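Skekstead workshop's two-armed build moves on to floor work

A two-armed robot put together by members of the shared workshop in Skekstead has started on its next job, cleaning a bedroom floor with a dustpan and hand brush.

The machine goes by the name Boria and has been under construction for 27 months. Thaddäus Fankhauser, who leads the build, said the parts have cost $2,456 so far, most of it spent on secondhand arm joints bought from a closed training center in Ustedmont.
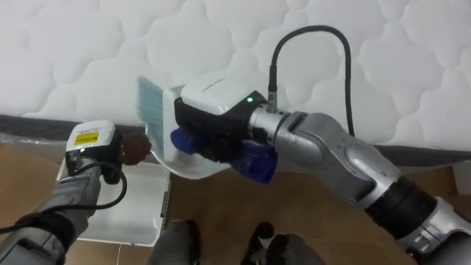

Sweeping was picked as the first task that needs both hands at once. One arm has to keep the pan steady while the other brings the brush to it, and the two run on separate controllers that did not talk to each other until May.

"Holding the pan is easy," Fankhauser said. "Holding it flat while something pushes on it is a lot of tuning."

The control software, called Sani, was written by four members and is shared free with other workshops. The fingers are the fifth design the group has tried - earlier ones were too narrow and let handles turn in the grip.

Next on the list is emptying the pan into a bin without tipping it early. The group meets at 7 p.m. in the back unit of the workshop, and visitors can come in and watch. A parts list is pinned up by the door for anyone planning a similar build.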